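3.2 Fruit kept in the home

The second part of the survey dealt with fresh fruit held outside the refrigerator. Households in Skastach and Jurwood were asked where fruit was kept, who bought it, and what was done with pieces that were no longer wanted for eating raw. We received 1031 completed forms. Forms from Vondine came in after the cutoff in November and are treated separately in Section 5.

Most households kept fruit in the kitchen or in the room where meals were eaten. A bowl, a plate or the bare table were all given as answers, and many people gave more than one. Where fruit was left in plain sight, respondents were more likely to say that it was eaten by everyone in the home, including children who did not ask for it at meals. Where it was kept in a cupboard or a pantry, one adult usually handed it out. This matches what Niven found in his earlier work on bread, although his sample was drawn from a single town.

Lemons were an odd case. They were bought on the same trips as apples and were often kept next to them, but respondents did not count them as fruit when asked how much fruit they had eaten that week. Several wrote "for cooking" or "for tea" beside the entry. Green apples fell in between — some homes kept them for baking only, others ate them out of hand. We therefore coded lemons and green apples by stated use and left all other fruit coded by type.

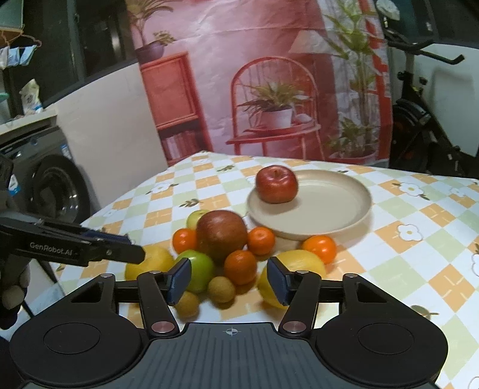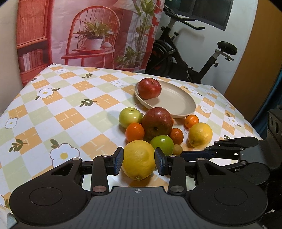 Figure 2. Fruit on the table.

Noemi Kincaid, Alasdair Ogilvie and Vaida Stankevičius
Joo Household Food Study, Working Paper 7
August 17, 2026

The table itself needs a comment. In the first round of interviews we used the phrase "dining table," and this caused trouble. Many homes had one table that served for meals, schoolwork, sewing and bills, and people were unsure whether it counted. For the second round the wording was changed to "the table where you most often eat." Answers from the first round were recoded by Kincaid and Ogilvie, working apart, and the cases on which they disagreed were settled by Stankevičius.

Table coverings were recorded too. A cloth that stayed on all day was linked with fruit being left out all day. The link held in both towns and did not change when we allowed for the size of the household. It was weaker in homes with children under school age, where parents said they cleared the table to keep things from being pulled down. We did not ask about the material of the cloth, and in hindsight we should have. Wipe-clean covers and woven ones are treated differently after a spill, and this may affect how long anything is left standing on them.

Waste was lower than we expected. Respondents reported throwing out soft fruit far more often than apples or citrus, and those who kept lemons on the table said they were used before they dried out. These are self-reports, and people tend to understate what they throw away. Morven Buchanan's bin study in Jurwood, which weighed kitchen waste at the curb, will allow a partial check once the peel has been separated from whole fruit in her figures.

Two limits should be noted. The forms were filled in by the person who did most of the shopping, and that person may not know what others in the home eat between meals. The survey also covered one season only. Fruit kept on a table in a heated room in winter ripens at a different rate than fruit kept there in fall, and the answers on storage could change with it.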